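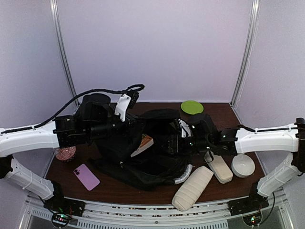

*Figure 4.1. A black fabric bag, open on a brown tabletop.*

# Chapter 4: What's in the Bag?

I carried the same shoulder bag for most of my adult life, and for most of that time I had no idea what was in it. I knew the phone was in there (I could hear it). I knew there was a book, because the bag hurt my shoulder. Everything else was a kind of soup. Then one February I missed a train at Pumgate while I dug around for a ticket, and I found it that night inside a folded napkin, in a pocket I'd forgotten the bag had. I was so mad that I dumped the whole thing out on the kitchen table, and that was my first bag audit!

In Chapter 3 we worked on rooms, and rooms are slow. You can spend a weekend on a closet and still have a closet to do. A bag is the smallest space you're in charge of, and you can empty one, look it over and pack it again before your coffee gets cold. That makes it my favorite place to practice the sorting skills you'll need for the Palacios apartment project in Chapter 6. When I ran the first Drellier household course we read 323 bag diaries, and 62 of them mentioned finding something the writer had already bought a replacement for. I found two lip balms in mine while I was reading them, so I'm not throwing stones.

## 4.1 Empty first, sort second
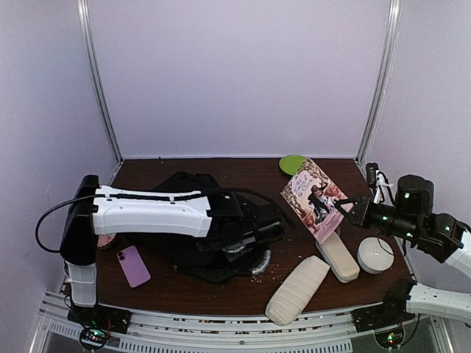 The first step is to get everything out, and I do mean everything. Most of us cheat a little. We lift out the big things, peek inside and call it done, and then the bottom of the bag stays just the way it was. Use a table with some space on it and pick a dark one if you can, because the small stuff shows up better. Tan and yellowish crumbs on dark brown wood are hard to miss, and on my old cream tablecloth I'd have wiped right past them. Put the phone somewhere off to the side where you won't bury it. Then go back to the cloth itself – soft bags fold in on themselves, and a wrinkle can hide a coin or an earring very nicely. Run your hand along every seam.

Don't sort yet! I know it's tempting. Just let things land where they land. If you start making decisions while the bag is still half full, you'll make them all over again when the rest comes out.

Once it's empty, turn the bag upside down over the trash and give it a good shake. Then make three groups:

- **Daily.** You used it this week and you'll use it next week.
- **Sometimes.** It earns a ride on certain days, like an umbrella or a library book.
- **Lives elsewhere.** It has a home, and the home isn't your bag.

## 4.2 The heavy middle group

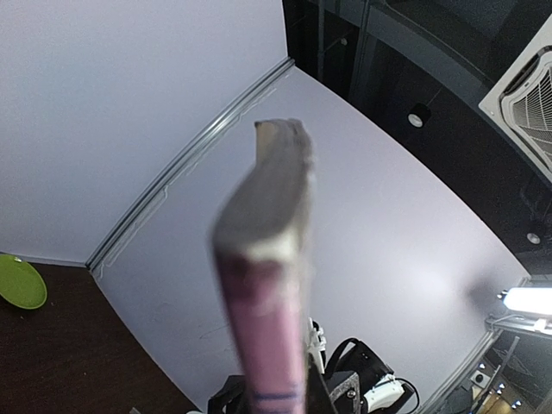 Books are where I get stuck, and my students get stuck there too. A book feels virtuous. You carry it because you might read it, and then you carry it home again, and by the end of the month it has ridden farther than you've walked. Try picking up each one by itself before you decide, and hold it upright so you can see how thick it is edge-on. A pink cover can look light and cheerful lying flat, and it's still a whole book's worth of weight on your shoulder. If you read it this week, it's a Daily. If you didn't, put it with the Sometimes group and see whether you miss it.

Weight is worth a real number, too. My own bag came in at 1619 grams after its first audit, and I'd been sure it would be half that. I now use the Kosuvia packing sheet at the back of this chapter, where you write down the full weight, the empty weight and whatever is left when you've finished sorting. If your starting number is over 3000 grams, do the audit twice, a week apart. The second round goes much faster and you'll be a lot tougher about the books.

## Before you go on

Bring your own bag to the next section, packed just the way it is today. Please don't tidy it first – I want you to have the fun of finding out. You'll also need a kitchen scale, a damp cloth and a small bowl for loose change. Section 4.3 starts with the pockets.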